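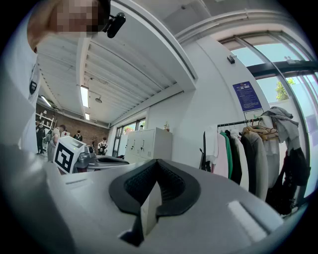

Notes on the Shared Workroom at Wukonbridge

The second review of the shared workroom has been completed, and the following notes are published for the benefit of colleagues who use the space and for those who have asked how it is arranged. They reflect the views of the author and do not replace the house rules.

The room retains its red brick wall, which was the subject of some discussion in January. A proposal to cover it with panels was considered and withdrawn. Sveva Fontana argued that the brick gives the room its character, and the author agrees. The open white shelving remains in front of it. Items in daily use should be kept there, and items belonging to one person should be taken home.

Daylight continues to be the principal advantage of the space. Users are asked to leave the window sills clear and to refrain from moving tables against the glass. Tùng Bùi has requested that the blinds be raised at the end of each session, and this request is supported.

The following points were agreed with Aldo Parisi, who prepares the room in the mornings:

Tables are to be cleared before departure, including tape, packaging and cups.

The passage between the tables and the shelving is to be kept free. Bags may be placed under the tables but not beside them.

Small parts are to be returned to the shelf from which they were taken. Where the correct shelf is not known, the lowest should be used.

The purchase of a further shelving unit was also examined. Two suppliers were approached, Huvwood and Longo. The Huvwood unit was quoted at 594 dollars with three additional shelves included. The Longo unit was less costly, but could not be supplied in white - a minor matter to some, though not to Amedeo Cirillo, who painted the woodwork. No order has been placed.

Comments on the arrangement of the tables may be left below or given to Fulvio Caruso in person. The question of coat hooks will be addressed separately.

17 April 2025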